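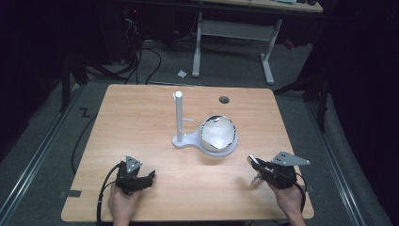 Friday, bench notes - stand and bowl

Finally got a proper stretch with the white stand today and I'm really pleased with it. I'd been calling it "the post" in earlier entries, which undersells the thing. The base is the clever part: flat, rounded, and long enough that the bowl sits out at the wide end, well clear of the upright. The little peg halfway up the post is at a nice height too. I kept wanting to hang something on it.

The bowl is my favorite object on the shelf list now. White inside, mirror finish on the rim, and the rim picks up everything in the room. Move your arm and a dark shape slides around the edge. Pretty to look at, a pain to judge distance by! Next time I want to try it beside the plain bowl from the Gallach box and see which one is easier to place by eye.

Placement: stand near the middle of the table, post to the left, bowl to the right. Keep it on the near side of the cable hole. The gray tape at the left front edge stays put, please don't peel it.

Room: carpet is fine, cable on the left side still runs long and wants a tidier route. I stepped over it all afternoon. Weritz sent a catalog with floor covers in it, 900 mm lengths, so 2 of those would probably do. Will measure before asking for anything.
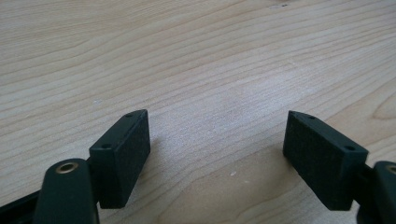 Zunero bench log, entry by Hầu

Now the tabletop, which deserves its own paragraph. I had never looked at it up close and the grain is lovely - long, easy curves climbing to the right, tight and wavy in one part and then opening out into broad soft streaks. Over to one side it swirls round into a loop, almost like a knot. Under the lights the middle washes out and goes nearly plain, so if you want a landmark, use the swirl.

It's a matte surface, so no glare trouble like with the bowl rim. Pads throw a soft shadow on it that's handy for telling how low you are. I'd pick this table over the other one any day.

Counts for the sheet: 82 placements planned, 56 done when I stopped at 4:30. The rest carry over.

To do
- plain bowl next to the shiny one
- try hanging a light ring on the peg
- measure the cable run along the left side
- wipe down the table, dry cloth only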